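Como dobrar peça preta com cordão sem marcar vincos?
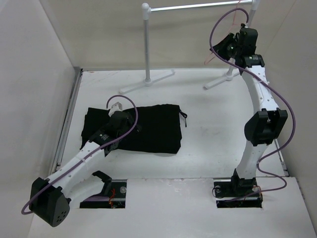

Kairys
Membro - 40 mensagens

Gente, ajuda rapida. Tenho uma peça preta lisa, sem estampa, com uma alcinha de cordão que sempre fica pra fora quando dobro. Deito na mesa branca, dobro mais largo que comprido, e mesmo assim as camadas de um lado ficam em degrau. E uns vincos leves no tecido. Gaveta estreita, cabide ocupado. Tem jeito certo? Passar ferro antes ou depois?

Grarkby
Colaborador - 2,462 pontos

Ferro antes, sempre. Deixa esfriar uns minutos aberto - se dobrar quente marca tudo.
Depois:
fecha o zíper se tiver, mangas pra dentro, bem esticadas
alisa com a mão do meio pra fora
cordão pra dentro ANTES da ultima dobra
O degrau é manga torta, quase certeza. Abre só aquele lado e refaz, não precisa desmanchar tudo. Na gaveta estreita dobra mais uma vez no meio e guarda em pé.

Verkis
Novo por aqui

eu enrolo. 5 segundos e pronto, vinco nunca me incomodou

Collano
Membro - 400 mensagens

Concordo com o Grarkby mas cuidado com ferro em preto, dá brilho. Passa do avesso ou com um pano por cima. Se for sintetico, temperatura baixa. E enrolar serve pra mala, pra gaveta acho ruim - o cordao escapa do mesmo geito.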